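**Stiltville Textile Workshop, Knitwear Section**
**Notebook entry, 6 May 2023**
**Subject: intake and handling of dark knits, Lot 703**

Work today continued on Lot 703, the mixed knitwear received from Hunt under the regular repair agreement. The lot was opened on the long table. The packing list does not match the contents in two respects. Several items listed as "navy" are black, and the cotton pieces listed separately at the bottom of the sheet had been packed in with the wool. Hunt has been notified in writing. Until a corrected list arrives, color entries on our intake cards are to be taken from the garment and not from the supplier's sheet.

### Color grading

The black and navy pieces were separated under the north window between the start of work and the midday break. Under the ceiling lights alone the separation is unreliable. Two pieces graded navy under the lights on the previous working day were regraded black this morning, and their cards have been corrected and initialed. The earlier entries were struck through with a single line and left legible, as required.

For future lots, the grading of dark colors should be scheduled for the morning. If the day is too overcast, the pieces should be held over. The white comparison board should be placed behind the garment, not under it, and the garment should be opened to a single layer. Folded knit shows darker in the creases and grayer along the tops of the folds, and a piece graded from a fold will often be put in the wrong group.

### Surface cleaning

Loose lint was removed with the soft brush, working along the line of the stitches. The adhesive roller was tried on one black cardigan and withdrawn. It lifted fiber from the elbow, where the knit was already thin. The roller is to be used on closely woven goods only, and the label on its box has been changed to say so.

The vacuum screen was not used. Its mesh has a bent corner that catches on open knit, and the replacement frame from Nernach has not been delivered. The order was placed with the spring supplies and should be followed up at the beginning of the week. If no date can be given, the section will ask to borrow the frame held by the upholstery room, which is larger than needed but otherwise suitable.

### Steaming trial

A short steaming trial was carried out on the swatches cut from the discarded sleeve. Each swatch was laid face down on the padded board, steamed for 10 seconds without pressure, and left in place until cool. The results were as follows.

- Plain fine-gauge wool: relaxed well, edges lay flat, no change in surface.
- Rib from the cuff: relaxed too far. The rib lost some of its spring and had not recovered by the end of the day.
- Swatch with side seam: the fabric relaxed but the seam did not. The puckering beside the stitching was slightly more noticeable afterward than before.

The third result is the one of interest. The section has been assuming that puckered seams should be steamed before they are assessed. On this evidence the steam makes a tight seam look tighter, as the knit on each side relaxes and the sewing thread stays the same length. The trial is small and the swatches all came from one garment, so the intake procedure will not be changed yet. It will be repeated on swatches of a different make before the July review.

Cuffs and hems are to be kept clear of the steam with immediate effect. A folded cotton cloth laid over the rib is sufficient.

### Thread stock

The dark blue mending thread from Pilov was compared with the remaining spool of the old stock. The new thread is a closer match in daylight and a poorer one under the lights, where it shows a green cast. For garments returned to regular wear the new thread is acceptable. For anything marked for display, the old spool should be used until it is finished, and the card should state which thread was used.

The Pilov cones hold up to 1000 meters. The cones in the drawer should be wound onto bobbins only as needed. Bobbins wound in advance last autumn were found loose at the back of the drawer with no shade number, and have been moved to the practice box.

### Storage

Graded pieces were placed in Cabinet 351, black on the upper shelves and navy below, with a sheet of tissue between items. Sweaters are to be stored flat and not hung. Socks and other small pieces go in the shallow trays, paired where a pair exists. Unpaired socks are kept in the lot and are not to be set aside as scrap without approval in writing.

The cedar blocks in the cabinet have very little scent left. Sanding them would be worth trying before new ones are ordered. The moth traps were checked and show no activity. The date of the check has been written on the trap cards and does not need to be repeated here.

### Items open at the close of work

- Corrected packing list from Hunt.
- Delivery date for the vacuum screen frame from Nernach.
- Second steaming trial, different make, plain and seamed swatches.
- Shade card for the new Pilov thread, to be mounted beside the old one and kept in the drawer.
- Revised wording for the seam line on the intake card (see below).

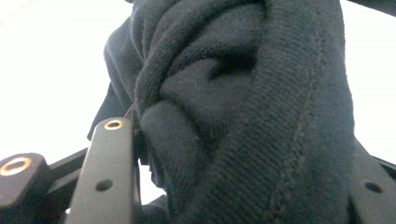 Seam assessment is the part of intake where our cards differ most from one person to another, and the present wording, "seam sound / not sound," does not help. A garment may have a seam that holds perfectly well and still distorts the fabric beside it. The proposed wording separates the two, with one line for the stitching and one line for the lie of the knit. On a dark navy piece the stitching can be found even when the fabric is bunched up: it stands as a raised, puckered line, slightly lighter than the knit around it, and the rows on either side run at different angles where the two panels meet. The change in angle is a better guide than color and should be looked for first. Stray fibers in a contrasting color, such as the tiny reddish-pink one at the left edge of the folds, should be entered under "foreign or loose thread" with their position, and should not be pulled until the piece has been opened flat and the fiber traced to see if it is caught in the knit. Deep creases are to be left out of the condition line altogether at this stage, as they hide the surface and say little about wear. The draft card will be tried on the rest of the navy group before any of the black pieces are taken out of the cabinet.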